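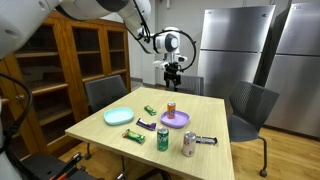
Snack table, August, 10:40 am

Set up in the small meeting room, the one with the glass-door cabinet. Vero want to know how people take from a shared table before we quote on the plate order for Pendley, so this page is the layout and what I think needs changing. Full sheet goes in the Mallet folder once it's typed.

Table first. Light wood-grain top, wiped down with the pink cleaner and left ten minutes. It still had a faint lemon smell, so next time use plain water and a cloth. Chairs left where they were, dark grey ones. I thought about taking them out to make more standing room, but people sit down if there's a chair and we may as well see what they do with it.

Plates: one blue, one purple, both plastic, both with nothing on them to start. These are from the Plurnix sample box. The blue one went on the left and the purple one further back. I like the purple better for colour. The blue is pale enough that it nearly disappears against the table under the ceiling lights, and if Pendley go with the light tabletops they've been talking about I'd steer them to something darker.

Drinks: orange soda on the purple plate. Sprite and the silver can straight on the table at the front. All from the cupboard in the hallway, not the fridge. The cans stood well enough on the bare top. My only worry with a can on a plate is that someone picks up the plate without looking, and the cans are tall for how shallow these plates are.

Bars: all in their wrappers, lying on the table between the plates and toward the edges. I put them down at odd angles on purpose. Last time we lined them up in a row and three people asked if they were allowed to touch them. The dark chocolate one is by itself over on the right. The small green one and the bigger green one are easy to mix up on the tally sheet, so write "green small" and "green yellow/red" in full. I wrote "green" twice last time and had to throw the line out.

11:15 am

Second look at the table from the cabinet side. The cabinet could be useful for this. The shelves look mostly clear through the doors, and if we kept the plates and the spare bars in there we wouldn't be walking the box up and down from the store every session. I'd need to check the key is still in the office drawer. The glass could do with a clean as well, the panes are pretty dim.

The chair nearest the cabinet is a plastic shell one and one of the back ones has mesh. I don't think it matters for the count, but I've put it on the sheet in case somebody asks about matching furniture.
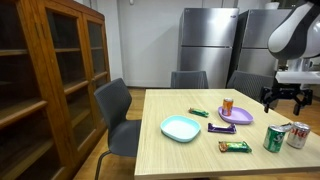 Table from the cabinet side, orange can on the purple plate.

Measurements and stock

Table to cabinet, closest point: 97 cm. Enough to get past with the chair tucked in, tight with it pulled out.
Sample plates left in the Plurnix box: 50.
Wrapped bars left in the hallway cupboard: 114, counted twice.
Tally sheets printed: 2. Need more before the next session.

To do

Ask Vero if the bars are meant to go on the plates or beside them. Their note says "served", and that could be read either way. I've gone with beside for now.

Try both plates at the same distance from the front of the table. With the purple one further back, I can't tell if people are choosing by colour or by reach.

Swap the orange can for a carton if the store has any. A carton won't roll if it gets knocked over.

Get a darker cloth or a mat for under the blue plate and see if that fixes the contrast. There was a navy one in the kitchen linen drawer in the winter.

Bin goes next to the door, not under the table. Wrappers ended up on the floor last time and I spent longer on that than on the sheet.

Plates to be washed by hand. The Plurnix leaflet says dishwasher is fine on the top rack but ours runs hot, and I don't want to send warped samples back to Pendley.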